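A visit to the Drurarna build, or whatever Drurnarham calls it now

I went to Drurnarham doubting that a two-armed robot built in a home shop could clear dishes. Jairo Paucar said he had spent 410 hours on it. I still have doubts. 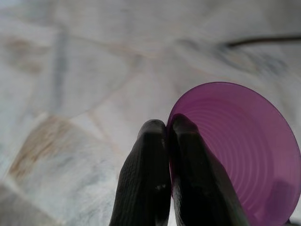
Fingers on the rim of the purple cup.

The grip pads are his third set. I'd want to see them after 500 picks.

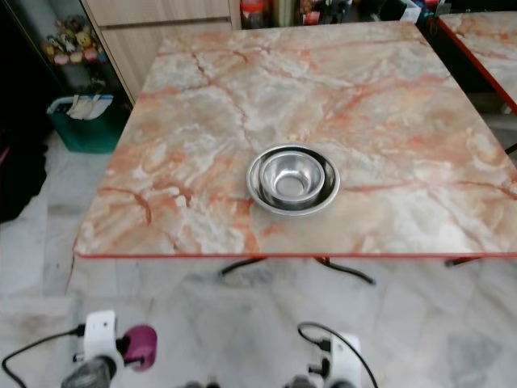

Can it run without someone watching?
Jairo won't leave it alone for more than 15 minutes.

His friend Mojtaba Naseri wrote the arm code and was vague about failures.

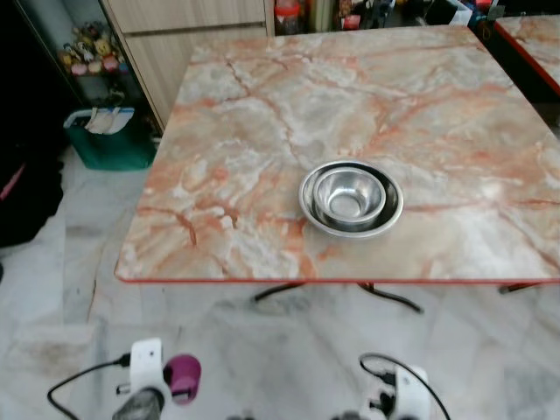
Both arms at the table, with the stacked bowls.

Parts come late, and the next open day is in February. 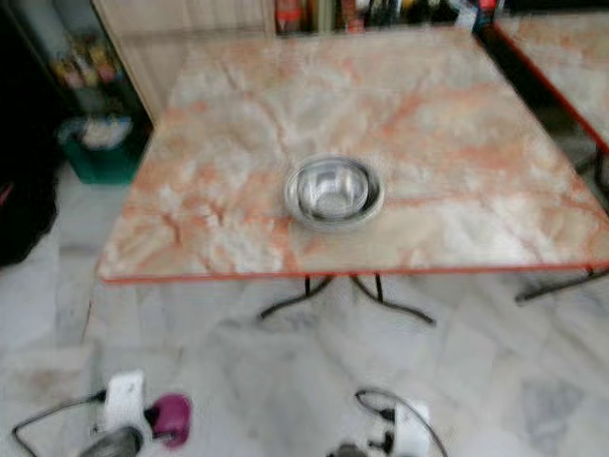
I asked for a failure log and got a shrug. I may go back if they start one.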